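Print this page | E-mail this page

Clilenwood sets out upkeep routine for its bin-picking cell

15th July – By the Clilenwood press office

Clilenwood has published the full setup and maintenance routine for the bin-picking cell at its Hitwood workshop. The 10-page document covers the robot arm, the gripper, the cabling and the metal bin the arm picks from, and can be requested free of charge.

The routine was written after a stoppage in March, when a cable worked its way under the wrist and wore through its outer cover. Replacing it took the cell out of use for seven days, most of that spent waiting for the part. Clilenwood then went through the cell with Fakhoury, the firm that services it, and put every check on paper.

Cabling takes up the longest section. The loops at the wrist must be long enough for the last joint to turn fully in both directions, and short enough to stay clear of the bin walls. The arm is driven slowly through its end positions with one person watching the loops and another at the stop button. Any cable that touches the gripper is tied back and the test is run again.
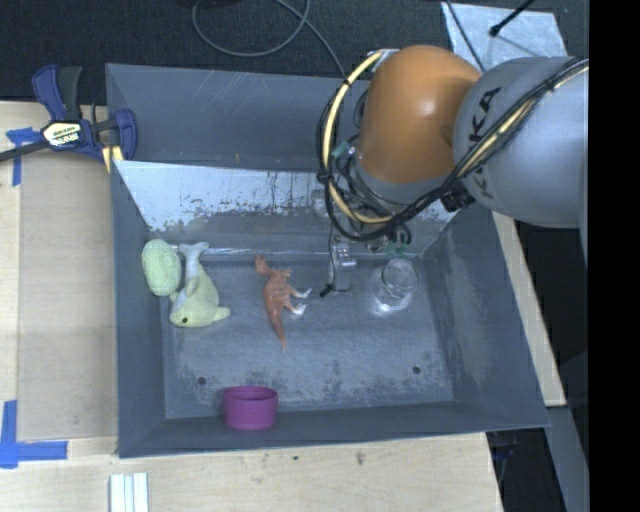

The KUKA arm at work over the bin, with soft toys, a toy dinosaur, a purple cup and a clear glass container to pick from.

The bin gets its own page. It is clamped to the wooden work surface, and the clamp is checked by hand at the start of each shift. If the bin has moved, it is set back in place and the corner positions are taught again before the first pick. Scuffs on the floor and walls of the bin are left alone. Raised edges and loose paint are not – they are filed or scraped off and the bin is wiped out.

Gripper checks are short. The operator opens and closes it with nothing in it, looks at both sides for play, and follows the thin wire up to its connector. Screws are marked with a paint pen after tightening so that a turned screw shows at a glance. A gripper that has hit the floor of the bin is taken off and measured before it goes back to work.

Each check is entered in Plirevum, the workshop's maintenance log, under a code for the part. Code 1218 is used for wrist cabling and code 3171 for the gripper. Entries stay open until a second person has signed them.

Fakhoury will continue to carry out the yearly service, including grease and brake tests, which are outside the routine. Operators are asked not to open any cover on the arm.

Copies of the document are available from the Clilenwood press office. Visits to the Hitwood workshop can be arranged through the same office.

Print this page | E-mail this page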